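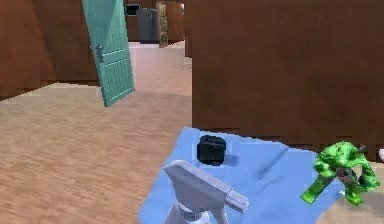
Natalie Bramwell reckons I've been feeding the starter too often and that's why the rye loaves keep coming out flat. Feed it once, she says, leave it on the high shelf overnight and stop fussing. Fair enough. I've had two weeks of fussing and not much to show for it.

15 July 2024

So, today's bake (batch 167, if the tally on the flour bin lid is right). I did as I was told and left the Urell starter alone after last night's feed. By the time I got in it had more than doubled and smelled of apples and a bit of yoghurt – lovely! The Flinent one was sulking as usual, hardly any bubbles, so I've put it in the fridge and will think about it later.

Mixed 3520 g of dough all in, half of it wholemeal rye from Branance. This sack drinks far more water than the June one did. I kept adding splashes until it stopped feeling like wet sand, and of course I forgot to write down how much. Sorry, Manaia, I know you asked. Next time I'll weigh the jug before and after.

Divided it into tins at 702 g each and what was left over went in the little tin. First proof was slow, then everything came up in a rush while I was on the phone to the mill, so two of them went in a touch late. You can see it in the crust, there's a dip down the middle.
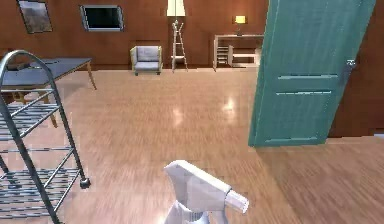 Spray bottle and wire racking.

Oven: hot start, plenty of steam, then down after the first quarter of an hour. The back left corner is still fiercer than the rest and I had to swap the tins round. Good colour on most of them, and a proper sour smell when I cracked the door.

Cut the little one far too early (couldn't help it) and the crumb was gummy at the bottom but nice and open higher up. The rest are staying wrapped until tomorrow.

Still to do: ring Ng for more tins, try Natalie's overnight method again with less salt, and find out what on earth is wrong with Flinent. Manaia Kereama thinks it wants warmer water – I'll give that a go first.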